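Traltcombe Lending Cupboard: Frequently Asked Questions
Party tableware, trays and storage bins
Updated April 2024

What can I borrow?
Flatware, serving pieces, table linens and the plastic bins and trays they travel in. The cupboard has 956 items on its list. Most people borrow flatware for a shower, a birthday or a family reunion and return it the following week.

Do I need to be a Traltcombe resident?
No. We also lend to households in Corton and Partington. Bring something with your current address on it the first time you come.

How much does it cost?
There is no rental charge. We take a $15 deposit per order and give it back when the order is checked in. Missing pieces are charged at replacement cost.

Do I have to use your bins?
Yes, for flatware. Loose pieces in grocery bags get scratched, and they poke through. You will be given one or more plastic bins with your order. Some are colored and some are clear. Set them on a flat surface before you load them, and don't stack a full bin on an open one. 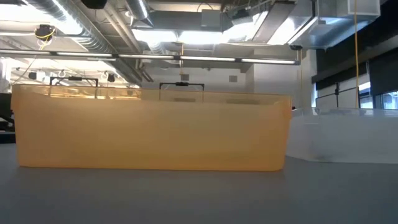 Paora Ruddock asks whether a bin can go in the dishwasher between uses, since hers came home with frosting in it. Please don't. The heat warps the sides and the lids stop fitting. Wash bins by hand with warm water and dish soap, and dry them with a towel.

Can I use a bin for something else while I have it?
Dry items are fine. No ice, no drinks, no pets.

How should I sort the flatware before I return it?
Use one container per kind of piece if you have enough containers. Knives go in a tray by themselves, lying flat, with all the blades pointing the same way. Spoons can go in together. If you borrowed more than one color, keep the colors apart. Gold pieces and rainbow-finish pieces are listed as separate sets, and a mixed container takes much longer to check in.

Spread everything out on a table or a mat first. It is easier to see what you have when nothing is in a pile, and you are less likely to leave a spoon at the bottom of a bin under a napkin.
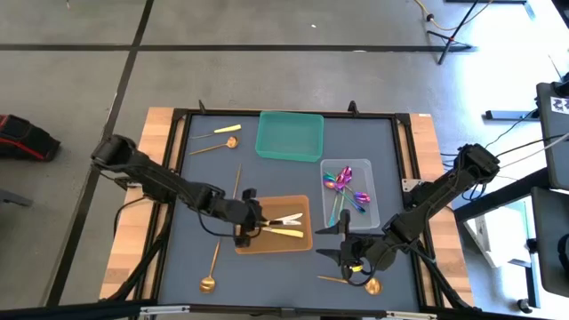

Knives in the orange-tan tray, iridescent spoons in the clear container, gold spoons still to sort.

What if I find a piece that isn't yours?
Leave it out and put it back in your own drawer. If you aren't sure, bring it along in a separate envelope and we will compare it with the set.

How do I wash gold or rainbow pieces?
By hand, with a soft cloth. Scouring pads take the finish off, and so does dishwasher detergent over time. Don't leave them soaking overnight. Dry them right away, as water spots are hard to get off the shiny finishes later.

Ewan Trevaskis wrote in February that vinegar on a cloth took the spots off his set. We have tried it on plain stainless and it works. We would not use it on the colored pieces.

What about decorations?
Remove them before you pack. Tape, ribbon, confetti and paper grass should not come back in the trays. Small shiny things are the worst for this. They slide under whatever else is in the tray and get missed, and stringy material wraps itself around anything you put in with it. Tip the tray out, pick the strands off by hand and then wipe the bottom. 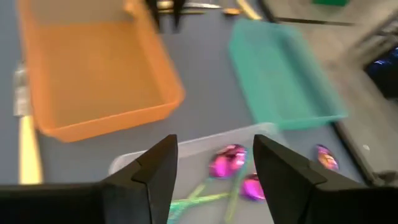

If the decorations belong to us, as with the Kekix table kit, they get a tray of their own. Shiny pieces and strands can share that tray, but no flatware goes in with them. You don't need to untangle every strand.

How long can I keep an order?
Six days. Call if you need longer, and we will extend it unless another household has reserved the same set.

A piece came back bent. Will I lose my deposit?
Not for one bent fork. Tell us when you check in so we can take it out of the set.

How do I reserve?
Call extension 434 or stop by the desk. Have your date and guest count ready, and tell us which color you want.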